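Getting Brown Stains Off a Whiteboard (and Keeping It Nice After)

Posted 16/01/2020 in Walls & Work Corners

I have a soft spot for a big white board on the wall. Ours hangs by the back door and it holds the grocery list, the dentist appointments, the dog's pills and whatever else would otherwise end up on the back of an envelope. The trouble with white is that it shows everything — coffee, old tape, greasy thumbs, that one marker that was the wrong kind of marker.

I've had 556 comments on the old stain post (you people really do spill things!) and a good chunk of them were about boards and wall panels, so I'm giving them their own page.

Start dry. Take a clean microfiber cloth and wipe the whole thing top to bottom before any liquid goes near it. If you wet a board that still has marker dust on it, you get gray soup, and the gray soup goes into the corners of the border and stays there till June.

Next, warm water with one drop of dish soap. One! I used to squirt it in like I was washing a roasting pan and then wonder why my markers skipped. Wring the cloth out hard, work on the stain in little circles, and go over it again with plain water.
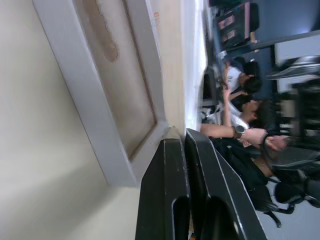
What takes a brown drip mark off a white panel?

Rubbing alcohol on a cotton pad, once soap and water have had their turn. Hold the pad on the mark while you count to 6, wipe downward, turn to a clean side and go again. Most coffee and tea marks give up by the second or third pass. Try a corner first if the panel is painted, as alcohol can dull paint.

If it's tape gunk and not a drink, go for a dab of cooking oil. Let it sit eight minutes, scrape gently with an old plastic card, and then get every bit of the oil off with soapy water (this is the part I always rush, and then the marker beads up like rain on a car).

Permanent marker is easier than people think. Scribble right over it with a dry-erase marker, wait a few seconds, and wipe both off together. It feels like making things worse, but go with it.

A few things I've stopped using: scouring powder, the green side of the sponge, and those white foam erasers on anything glossy. They do lift the stain, and they also scratch the finish, so the next stain sinks in twice as fast. I ruined a perfectly good Festent board that way and it went out to the garage, where it now lists paint colors.

For the border I like an old toothbrush with a little baking soda paste, mostly for the corners. Wipe with a damp cloth and dry it straight away so nothing runs down the wall. If your wall paint is a flat beige like my hallway, tuck a folded towel along the bottom edge before you start — flat paint holds on to water marks something awful.

Cloths: I use the plain Husach ones, washed without fabric softener. Softener leaves a film and you'll be chasing streaks all afternoon.

Next week, getting candle wax off a windowsill.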